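Grulis come home from the road with a second record nearly done

After a June spent crossing the country in a van with a sliding door that only opened from the outside, the four members of Grulis are back in Nendgate and sounding, if anything, fonder of each other than when they left. The folk-rock band played to 270 people on the closing night, easily their biggest crowd yet, and they still talk about it with a kind of happy disbelief.

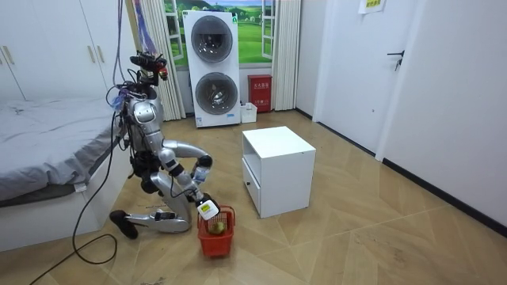 Farhad Daneshvar remembers that last show mostly for the singing. "They knew the second verse of Ramolia better than I did, so I just stepped back and let them have it," he says, laughing.

It's a lovely thing to hear about a song that was very nearly left off the first album (the band thought it too slow, and the drummer, to this day, sort of agrees). It will open the new one, in a longer version with fiddle and pump organ, recorded over a few late evenings at the Hosseinzadeh studio.
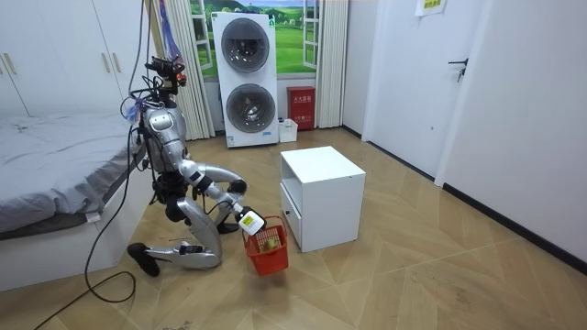

Kneeling robot with a white bottle and a small red basket.

Subbarao Shenoy, who plays that organ, wrote three of the new songs in the back of the van between towns, and he would like everybody to know that one of them is about a sandwich. The others are gentler, and there's a waltz among them that I have been humming all week.

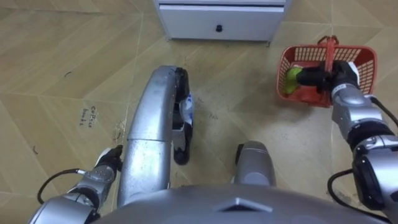
The band will try out most of the new material at a hometown show in the Nendgate reading room, which holds 80 if people are friendly about the benches. Last time I counted on getting in late and ended up listening from the stairs, so do come early!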